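Pirent Patient Voice Desk
Constituent contact software for health policy campaigns

Supplied by Costen. Single office licence, 7 seats. Training extra.

Every time a health bill comes up for a vote, somebody sells campaign groups a new way of shouting about it. The Voice Desk is the latest we have agreed to stock, and we took our time over it. It does a fairly plain job. Supporters type in their postcode, the software finds their representative, and it helps them write a letter or book a phone call about hospital funding, prescription charges or whatever is on the table that month.

The makers say it "changes minds". We have seen no proof of that and we won't repeat it as a selling point. What it does do is keep a tidy record of who wrote, when, and whether an answer came back. For a small group working out of a spare room, that may be enough.

What you get

Letter builder with up to 60 saved templates
Call log with notes and reminders
Vote tracker, updated by hand (there is no live feed, whatever the old brochure said)
Export to spreadsheet
Storage for 2000 supporter records; more can be bought in blocks

The templates deserve a warning. Elected members' offices can spot a copied letter a mile off, and a pile of them tends to be answered with another copied letter. The software will let you send the same words 112 times without a murmur. We asked for a limit and were told it was "on the list". Our advice is to use the blank template and let people say in their own words what a longer waiting list or a higher charge has meant at home. 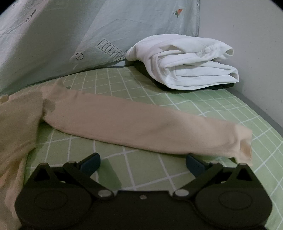
Carola Diekmann wrote to us in June to say that the call log had been far more use to her group than the letters. They rang the same office every week during the committee stage of a bill on home nursing, and the notes meant that no caller had to start from scratch. She was less pleased with the vote tracker, which she called "a table with a nice hat on".

We think that's fair. If tracking votes is your main need, look at Runudis instead. It costs more and the screens are ugly, but amendments are listed separately, and on health bills the amendments are often where the damage is done.

Before you order

Records about people's health are sensitive, and the Voice Desk stores whatever your supporters type. Read the data terms. Purificación Tejada on our support desk can send you the full text — ask for the long version, as the summary leaves out how deleted records are handled.

Works in any current browser. No phone app. Groups moving over from Thiele will need to re-enter their call notes by hand.

Support line closed on Sunday.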